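The Second Life of the Neighborhood Tool Shed

There's a moment every gardener knows, usually in the first warm week of spring, when you open the shed door and remember that you own four trowels and can't find one of them. I used to think this was just me. Then I moved to Karus, joined the lending shed on Kuhlmann Street, and found out that a whole town can share its rakes and still get the beans in on time!

The shed opened 7 years ago in a former bicycle repair shop, with a few shovels and a borrowed wheelbarrow. It now has 446 members and 1133 items on its shelves, from apple pickers to a cider press so heavy it comes with its own cart. You pay 39 dollars a year, you sign the green book by the door, and off you go. I went in for a hedge trimmer on my first visit and came home with the trimmer, a soil thermometer and half a bag of garlic that a stranger insisted I plant before the ground froze. (It came up beautifully.)

What I love most is the repair bench. Twice a month people bring in whatever has come loose, gone dull or started to wobble, and the place fills with the smell of linseed oil. You learn a lot just by standing there. I now know how to put an edge on a hoe with a plain flat file, and I can tell by the ring of a spade when its rivets have started to go. Grips are a subject all to themselves. People have strong feelings about ash, about foam, about rubber, and they will share those feelings while you're trying to drink your coffee.
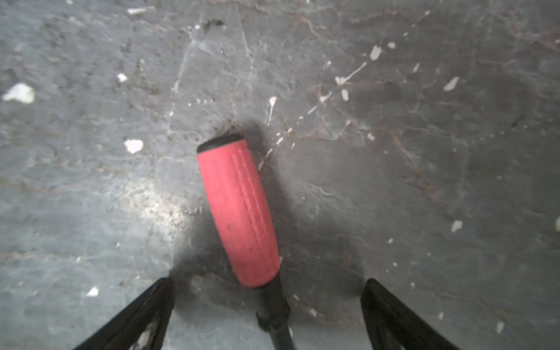
Red rubber grip, black end cap.

The idea has spread up the valley. Stuvent started its own shed two winters ago in the back of the old feed store, and it has gone in a completely different direction, with canning kettles, dehydrators and a wall of cake pans in every shape you can think of. Urnano, which is smaller, runs its collection out of a van that parks by the library on Saturdays. The three towns trade back and forth all season. If you want a fruit press in October you had better ask in August, and even then you may end up on the Stuvent list behind the whole church choir.

November is the busy month on Kuhlmann Street, which surprised me. Everything comes home at once, muddy and in need of a wipe, and the evenings turn into one long cleaning party. Blades get oiled, hoses get drained and coiled, pruners get taken apart down to the spring. Small parts go into bins by type, and the bins go up on the shelves in an order that took me most of a year to learn. Somebody always brings soup. Last fall it was a squash and peanut one that I've tried to copy at least five times, and I'm still missing something, maybe lime.
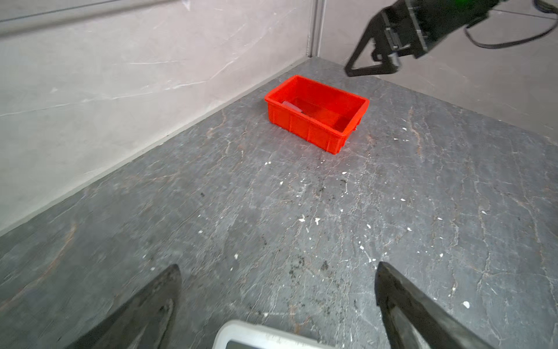

Can I join if I live outside Karus?
Anyone in the valley can sign up at the same yearly price, and items borrowed in Karus can be dropped off at the Stuvent shed or the Urnano van.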